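Drerkix Tabletop Furniture Set for Simulated Two-Arm Recording

Part of the Grutach scene library. Works with Talen Recorder version 2 and later.

The Tabletop Furniture Set is a ready-made virtual workspace for teams that collect demonstrations for robot learning. An operator drives the arms by hand through the Talen controls, and each run is saved as an episode for training.
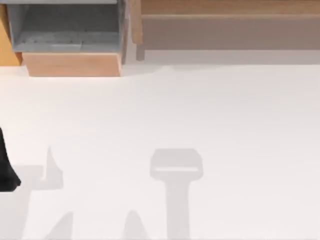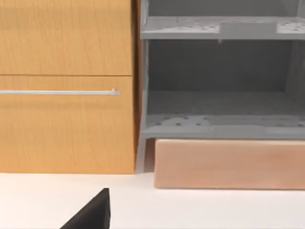
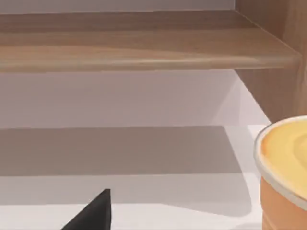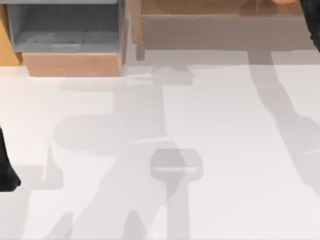

Rendered views from a recording session with the Tabletop Furniture Set.

What you get

The set comes with wood-finish and grey storage furniture, a plain white work surface and fixed lighting with shadows switched on. Small household items are loaded from a separate list, and you can add your own if the mesh and collision shape are supplied together. Furniture can be moved before a session starts but is locked while an episode is being recorded.

Shadows can be turned off in the scene settings. We leave them on by default. Arms and grippers cast shadows over the work area in normal use, and a model trained without them may do badly when it meets them later.

Recording

Every camera view is saved with joint positions, gripper opening and operator commands on the same clock. Episodes can be marked as kept, failed or unsure at the end of each run. Failed runs are not deleted unless you ask for it, and many customers train on them with a separate label.

The standard pack includes 115 starter episodes and 22 written task prompts. Prompts cover placing, fetching and opening tasks, and can be edited as plain text.

Details

Arms: two, with finger grippers
Starter episodes: 115
Task prompts: 22
Disk space: 80 GB with all starter episodes installed
Licence: per site, renewed every October
Export: Grutach format, or image folders with a table of joint values

Known limits

Soft items are treated as solid. Drawers open and close but have no runners, so the pull feels the same over the whole travel. If you need drawer friction, use the Soylu add-on, sold separately.

Very thin objects can slip through the gripper fingers at high replay speed. Replay at normal speed to check an episode before you throw it out.

Ordering

The set is sent as a download link once the site licence is in place. For a quote, or to ask about your own furniture models, write to Sylvie Nguyen in Drerkix sales and give the number of recording stations you plan to run.

Page last updated December 22, 2020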